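Columum Noteholders' Action Group
Minutes of the March meeting, held Saturday, 10.30 am
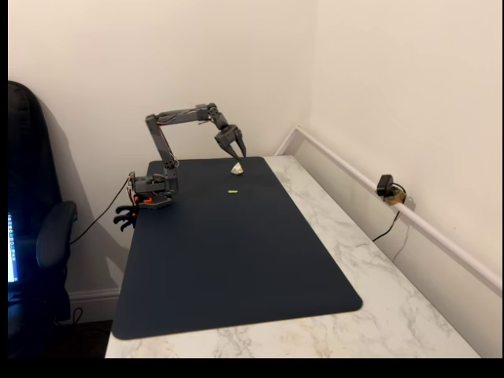 1. Minutes of the last meeting

Agreed, with one change. Item 3 had said that Columum "will" publish audited accounts. Members asked for "says it will". The accounts have now been promised on three occasions and the group has yet to receive a page of them.

2. Where the claim stands

The secretary reported that 152 noteholders have signed the joint letter, up from last time. The administrators put the total number of noteholders at 171, though they gave a different total in the autumn and have not said why it moved. The secretary has asked for the register and been told it is "being reconciled". A member asked who was reconciling it and against what. The secretary did not know.

3. The offer from Nallanen

Nallanen, which bought the Columum loan book, has offered 40 pence in the pound to any noteholder who signs a full release. The covering letter calls this "a generous and final proposal". It was pointed out that the last letter also said final, and that the figure in it was lower.

Discussion was long. Points made:

The release covers claims against Nallanen, Columum, their directors and "all connected parties", and nowhere in the paper are connected parties listed. Several members took this to include Safavi, the introducer that sold most of us the notes.

Payment would be made "following completion". Completion is not defined. One member had rung the helpline and was told it meant when everything was complete.

Nothing in the letter shows that Nallanen has the money. A bank letter was asked for in January and has not come.

Two members said they would rather have 40 pence now than argue for years, and asked for that to be recorded. It is recorded. The chair said that everyone is free to accept and the group cannot stop them, but suggested nobody sign before the solicitor has read the release.

Agreed: to ask the solicitor for a written view on the release, at a fixed fee. Agreed by a majority, 4 against. Those against felt we have already paid for enough written views.

4. Safavi and the commission payments

The secretary had gone through the brochures that members sent in. All describe the notes as "asset-backed". The asset is given as property in the earlier ones and as trade invoices in the later ones. None mentions commission. Safavi has replied to our complaint by saying it only passed on names and gave no advice, which does not sit well with the suitability forms several members still have, on Safavi paper and signed.

Members with these forms to send copies. Please keep the originals, whoever asks for them.

5. Clonus recovery service

A number of members have been phoned by a firm called Clonus, offering to recover losses for a fee up front. The caller knew the size of one member's holding to the pound. The group has no link with Clonus and would like to know where it got the figures. The secretary will write to the administrators and ask – without much hope of an answer.

6. Any other business

The refund of the hall deposit is still outstanding.

Next meeting to be fixed once the solicitor has replied. Meeting closed 12.15 pm.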